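Cultutwood Toy Library: Frequently Asked Questions

Where are you and when are you open?

We are at 208 De Luca Street, Cultutwood, in the building next to the swimming pool car park. The door opens at 9 am and we close at noon. In January we are shut for the whole month, so anything borrowed in December comes back in February.

Who can join?

Any household with a child under eight. You do not need to live in the shire. Grandparents and family day carers can hold a membership in their own right. Bring photo ID and something with your current address on it, such as a rates notice or a power bill.

How many toys can I take home?

Four items at a time on a standard membership, for three weeks. A puzzle counts as half an item, so you can swap one toy for two puzzles. Ride-ons and the outdoor play equipment count as two. Party hire is separate and is booked through the desk.

What sort of toys do you have?

There are more than 600 items in the catalogue. Most are for toddlers and preschoolers: train sets, dress-ups, puzzles, musical instruments, dolls' prams, balance boards and a lot of construction toys. Plain wooden blocks are the thing we lend most, year in and year out.

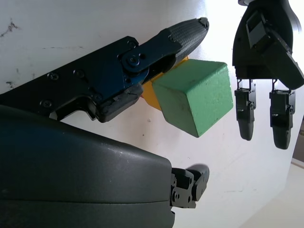 We don't lend anything with button batteries, and we no longer lend soft toys. Cots, car seats and high chairs are outside what we can take on, so please don't leave them at the door.

Are the blocks suitable for babies?

It depends on the set. Each bag has a coloured tag showing the youngest age we recommend. Red tag is three and over, and means at least one piece is small enough to be a choking risk. Green tag is for all ages. The tag stays on the bag - please don't cut it off, even if it gets in the way of the zip.

My child chewed the toy. Is that a problem?

No. Everything that comes back is wiped down and checked before it goes on the shelf. If paint is flaking or wood has splintered, tell us at the desk and we will take the toy out of circulation.

How should I clean toys before returning them?

Plastic toys can go in warm soapy water. Wooden toys should be wiped with a damp cloth and left to air-dry in the shade. Don't soak wood, and don't put it in the dishwasher. Swollen blocks won't fit back in their trays.
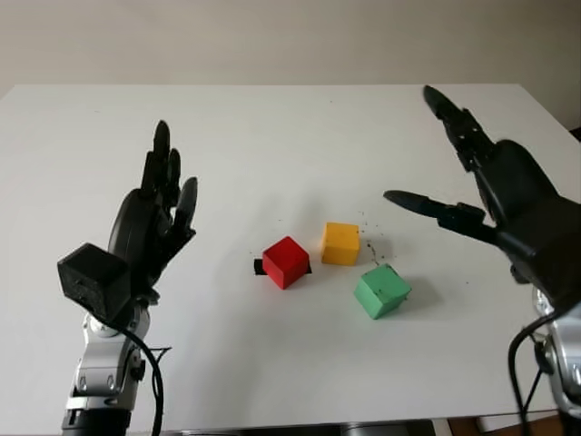
Small wooden cubes in three different colours on a white tabletop.

What if a piece is missing?

Count the pieces when you get home, using the card in the bag. If something is missing at that point, email us the same day and you won't be charged. After that, a missing piece is $2, or $5 if the toy can't be used without it. We refund the charge if the piece turns up within the year. Check under the couch and in the car first.

Can I renew?

Once, for another three weeks, unless someone has reserved the toy. Renewals are done through the Vomau login on our website. If you have forgotten your password, use the reset link. We can't see or change it from the desk.

Do you charge late fees?

$1 per item per week. We send a reminder two days before the due date.
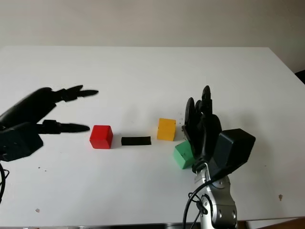 If you are away or a child is sick, let us know and we will extend the loan. Long-overdue toys are charged at replacement cost.

Can I donate toys?

Yes, if they are complete, clean and in good working order. We are short of wooden puzzles and have enough toy kitchens. Ask first for anything bigger than a washing basket.

Do you have a second branch?

Fodell has a pick-up shelf at the neighbourhood centre. You can collect reserved toys and drop off returns there, but you can't browse.

Related pages
Membership fees and concessions
Party hire price list
Fodell pick-up shelf: how it works
Reading the piece-count card

Comments

Does a puzzle with 200 pieces still count as half an item?

Reply from the desk: Yes, all puzzles are half, whatever the size.

Could the Fodell shelf take ride-ons? It's a long drive with twins.

Thanks for the bit about missing pieces. Ours was in the pram.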